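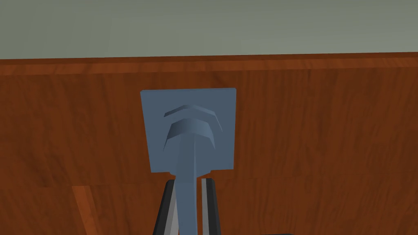 Darbridge site, automated handling cell: walk-round checklist, second pass. Comments by Erdal Ağca, 6th December. The first pass was done from the vendor's paperwork, and I don't accept paperwork for access items. Someone still has to open the cabinet by hand when the arm stops, and with two gripper fingers standing either side of the blue handle's stem there is no clear room for a person's hand. Arm to be parked well back before anyone reaches in.

1. Stop button reachable from the operator's position
Pass. It used to be closer. Move it back if the desk moves again.

2. Lockout tags on hand
Fail. The tags are in the Nerberg office, locked, and the night crew has no key. Same comment as June.

3. Simulation runs reviewed before floor changes
Partial. Yazıcı ran 1,405 simulated cycles and 309 ended with a bad grip or no grip. The summary calls this "ready for floor trial." I don't.

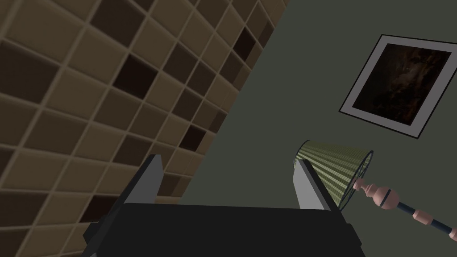

The target was 3,000 cycles, so they stopped at less than half. I would like the rest run before the crew is asked to stand next to it.

4. Staffing during automatic running
Fail. The plan has one person watching two cells. Watching is work – ask anyone who has done eight hours of it. The two handlers moved off the line have had no training for it beyond a slide deck.

5. Manual fallback written down
Partial. There is a procedure, copied from Astdale, and it names a hoist we do not own.

6. Near-miss reporting
Pass, with doubts. The form now goes through the same screen that logs output per shift. People have noticed, and reports have dropped. I would not read that as fewer near misses.

7. Job descriptions updated
Not done. "Operator" still means lifting and sorting. Pay grade for the new duties not settled either.

Open items: 2, 3, 4, 5, 7. Cell stays in supervised mode until 2 and 4 are closed – signed by me, on paper.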